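Roltel puts out bench rules for small robot arms

March 18, 2022

Roltel has published its first set of house rules for tabletop robot arms, and the labs and shops that work with the company have until July to get in line. The document is short, 44 clauses, and most of it covers the boring stuff. Who can stand where. What stays on the desk. How you write down a failed grasp.

The rules apply at both Roltel sites, Getedlow and Werimau, and to any outside group running arms under a Roltel contract. Bigger floor-mounted machines are not covered, those stay under the plant safety manual as before.

Main points, quickly:

Stop button within reach of the seated operator, on the same side every time. No reaching in while the arm is powered, not even to straighten a part. Speed cap of 80 millimeters a second for the last stretch down to the table. Loads over 40 grams need a second sign-off before the gripper is set, which will surprise a few teams, as the old Getedlow sheet had no weight line at all.

Then there is the part on small-object work, the longest section by far. Pick-and-place jobs with tiles, caps, coins, that sort of thing. Start positions have to be varied between runs and the variation logged. A target container has to be the same one for a whole batch, no swapping halfway thru. Dropped pieces stay where they land until the run is closed out and the arm is parked.

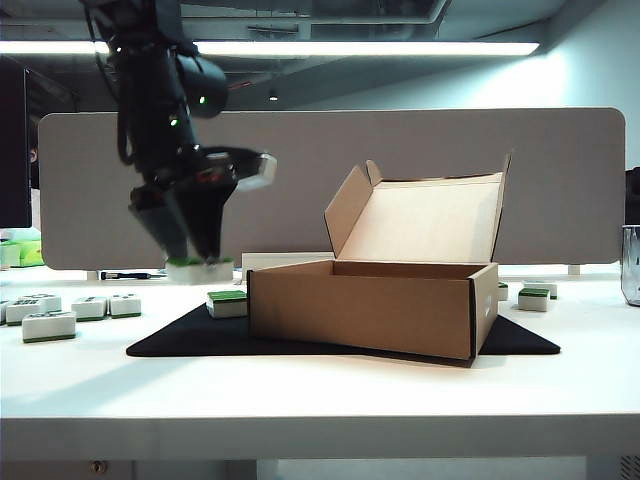
The logging section is where the arguments were. An early draft wanted a written note after every single attempt, and Werimau pushed back hard. A full batch there is 2,000 attempts. The final text asks for a note only when something goes wrong or when the operator steps in – everything else gets a one-key mark, good or bad. An operator who isn't sure marks it bad.

Wording on "good" got tightened too. A piece counts as placed when it is released inside the container and the gripper has backed off clear. Resting on the rim is a fail. So is a piece that goes in and tips the container over, even if it stays inside. Teams had been scoring these differntly for a long while and the numbers from the two sites never lined up.

Cables get a clause of their own. Bundles must be tied along the arm with enough slack for full travel, checked at the start of each shift and again after any change of gripper. Status lights have to be visible from the operator's chair. Work surface, a mat or similar, to lie flat. Partitions between neighboring desks are recommended but not required, except where two arms could reach into the same space. In that case required, no exceptions.

Personal items are the other sore point. The first draft banned them from the desk outright. The final one says drinks and loose items must be outside the marked reach of the arm, and leaves it to each site to mark that reach. Getedlow plans to use tape. Werimau hasn't said.

Software side is lighter. Control runs on Giáp, Roltel's in-house package, and the rules only ask that the version number goes at the top of each log and that nobody updates in the middle of a batch. A Giáp release with the speed cap built in is due before the July deadline. Until then it's set by hand, and the setting is to be checked by someone other than the person who entered it.

Training is a half day, on site, with a short practical at the end. Operators who already hold the Getedlow card can skip the classroom part but not the practical. New cards are good for two years.

Enforcement looks mild for now. First miss is a written reminder, second one means the arm is locked out until the team lead has gone through the clauses with the operator. Contract groups get the same treatment – Roltel can also hold back a batch if the logs are incomplete.

The full text is available from the front desk at either site. Comments on the first edition are being taken through July, in writing, with the clause number please.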